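Simus Outdoor Navigation Project
Minutes of the Methods Working Group
Held on 2024-06-21 in the upper meeting room, Seltgate

Present: Wendell Nguyen-Tran (chair), representatives of the Stendden partner group, the field team, the annotation team, the project office (minutes)

Apologies: the Farías data services contact

1. Minutes of the previous meeting

The minutes of the April meeting were agreed as a correct record, subject to one correction. Under item 4, "steering error" should read "heading error". The project office will reissue the document.

2. Matters arising

The field team confirmed that the revised storage arrangement with Farías is in use. Transfer of the earlier recordings is complete, and the duplicate copies held at Seltgate may now be deleted. The annotation guide has been shortened as requested and was circulated with the agenda.

3. Path-following method: report on the comparison

3.1 The chair introduced the paper and reminded members of its purpose. The current method finds the edges of the path in each forward view and steers the robot to a point between them. The proposed method marks the whole surface on which the robot may drive and derives a centre line from its shape. The group had asked for both to be tested on the same views before any change was made to the control software.

3.2 The field team reported that 1520 forward views had been selected from the route recordings. Of these, 807 had been marked by hand at the time of writing and were used in the comparison. The remainder are held back for the second stage. No view used in tuning either method was included in the comparison.

3.3 Members considered three of the views, chosen to show the range of surfaces and edges on the route.
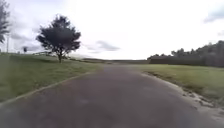
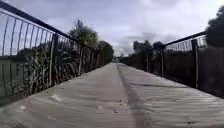
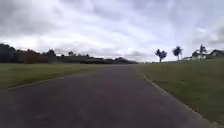
Figure 1. Forward views from the route. First: asphalt path with a curb on the left and a broken verge on the right. Second: deck with a railing on each side. Third: asphalt road with a curb on the right.

3.4 On the first view, the edge method placed the left boundary correctly along the curb but set the right boundary well inside the asphalt. The surface method followed the ragged edge more closely, although it took in part of the muddy ground. The Stendden group asked whether the hand marking itself could be relied on along such a verge. The annotation team accepted that this was the part of the view on which markers differed most. It was agreed that a narrow band along verges of this kind should be left out of the scoring.

3.5 On the deck, the edge method performed well on the railings in most cases. Its main fault was to treat the darker strip along the middle of the boards as a boundary, which moved the steering point into one half of the deck. The surface method did not show this fault. Members noted that the error would be of more concern on a deck than on open ground, and asked for deck results to be reported separately from now on.

3.6 On the third view, the two methods gave nearly the same centre line close to the robot. They differed further ahead, where the left edge is faint against the grass. The field team proposed that the far part of the view be given less weight, as the control software makes little use of it. The Stendden group did not object but wished to see the full scores kept in an annex.

3.7 There was some discussion of light. All three views have an overcast sky and no distinct shadows. The chair observed that the findings should not be stated more widely than this allows, and that shadow across a path remained the most likely cause of difficulty for the surface method. The paper is to say so plainly.

3.8 The group AGREED that the surface method should go forward to the second stage, with the edge method kept in the software as a check – the two results to be compared at each step, and the robot to slow down where they disagree.

ACTION: Field team to prepare the combined version for bench testing.
ACTION: Annotation team to add the verge rule to the guide and re-mark the views affected.
ACTION: Wendell Nguyen-Tran to revise the section of the paper on lighting.

4. Second stage

The marked set is to be brought up to 1000 views before the next comparison is run. Priority will be given to recordings made in sunshine and to decks and other narrow crossings. Each view added will be marked by two people working separately, and differences will be settled by a third. The Stendden group offered marking time, which was accepted.

5. Any other business

The project office asked that file names be kept in the agreed form, as several recent uploads had to be renamed by hand.

6. Next meeting

To be arranged by the project office once the re-marking has been completed. Papers should reach the office one week beforehand.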